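Join the Kirnau Breakfast Study – we are looking for people who eat in the morning (and people who don't)

Posted 6 October 2025

Do you have a favorite thing to eat before work? Do you stand at the counter with a piece of toast in one hand and your keys in the other? Or are you one of those people who can't look at food until eleven? Whichever it is, we would love to hear from you, and we have room for a good many of you.

The Kirnau Breakfast Study is a small project about what people in and near town eat and drink on ordinary mornings, and how that changes when the days get short. We are not a weight loss program and we have nothing to sell. We simply want to know what a real breakfast looks like in a real kitchen, with the school bag by the door and the radio going, and we have found over the years that the best way to learn this is to ask people kindly and then listen for a good long while.

Our first round was called Badeo, after the street where we had our old office, and it covered spring and early summer. Many of the people who took part told us they enjoyed it far more than they thought they would, and a few still send us their breakfast news, which we read with great pleasure (please keep it coming!). The new round is called Cadden and it is all about the colder months. We are looking for 200 people to join it.

What we would ask of you

You would keep a food diary for 3 weeks, ending before the holidays in December. Each morning you write down what you had, when you had it, and who was with you, if anyone. It can be a line or it can be half a page. We have had diaries with recipes in them, and one with a very long and very funny account of a waffle iron, and we were glad of every word.

You can keep the diary on paper or on your phone. Paper diaries come in the mail with a return envelope, already stamped. If you choose the phone, we will send you a link and a short guide, and if the guide isn't clear you can call us and we will go through it with you, as slowly as you like.

Fruit counts, coffee counts, and so does whatever was left over from dinner. Please don't tidy things up for us. If you had cold pizza on a Thursday, then we would like to read about the cold pizza.
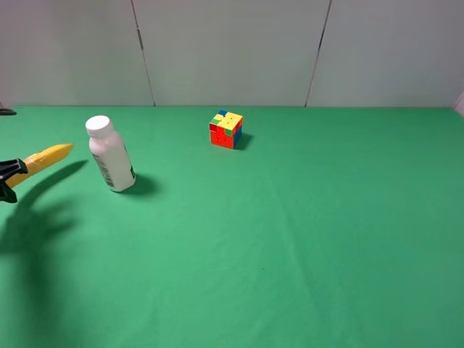 A yellow banana and a white bottle.

At the start you would come in once for a friendly chat of an hour or so at the Buthelezi Building, on the ground floor, next to the bike racks. We will ask about the breakfasts you grew up with, how your mornings run now, and what you buy in a normal week. You don't need to bring anything, although if you happen to have an old shopping list in your coat pocket we will be delighted to see it. There is tea, and there are chairs you can sit in for an hour without regretting it.

At the end there is a second talk, which can be by phone. That one is shorter, and mostly we want to know which mornings were hard to write about and whether the diary made you eat any differently. Some people find that it does, and it helps us a great deal to hear about it.

Who can take part

Anyone aged 18 or over who lives within the Kirnau bus area and expects to be at home for most of the study. You can live alone, with family, with roommates, or in shared housing. You can be a careful eater or a careless one. We would especially like to hear from people who work nights, because our last round had very few of them and their "morning" is such an interesting question in itself.

Two people from the same household are welcome to join together, as long as each keeps a separate diary. Couples tend to remember the same breakfast quite differently – that was one of the real joys of the spring round.

If you are on a diet set by a doctor, please check with your doctor's office first. We won't ask you to change anything you eat, but we would feel better knowing that you had asked.

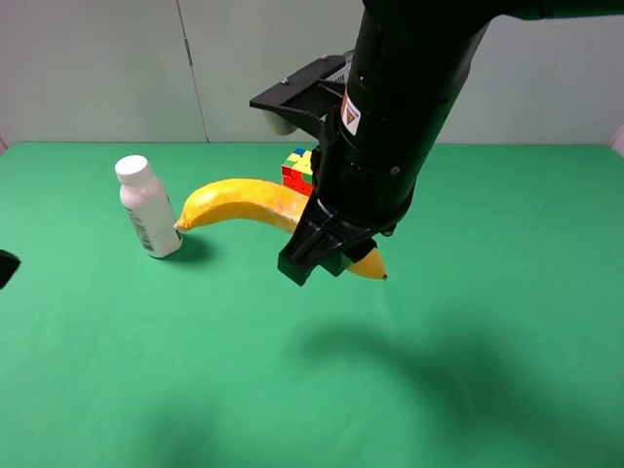

Banana on a green tabletop.

What you get

We pay each person a thank-you of 3,000 points on the town market card once both talks and the diary are done. You can spend the points at any stall that takes the card, and they don't run out. If you have to stop partway, let us know and we will work out a fair share with you. Bus fare to the first talk is paid on the day.

Everyone who takes part also gets a printed copy of the booklet we put together afterward, with the best of the diary entries in it. We only print your words if you have said yes in writing, and we change the names.
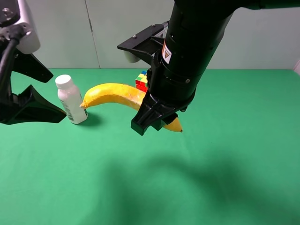 Your diary stays with our small team. We keep names and diaries in separate places, and you can ask for yours back, or ask us to shred it, at any point before the booklet goes to the printer. The form you sign at the first talk says all of this in plain language, and we will read it aloud with you if you would like that.

How to sign up

Call or write to Lok-yiu Wu, who looks after sign-ups, at the study desk in the Buthelezi Building. Please give your name, the best time to reach you, and whether you would like paper or phone. If you get the answering machine, do leave a message, even a rambling one, and she will call you back.

Places are given in the order people write to us, with a few held for night workers. If we fill up, we will gladly put you on the list for the next round. And if you know a neighbor who has strong feelings about oatmeal, please pass this along.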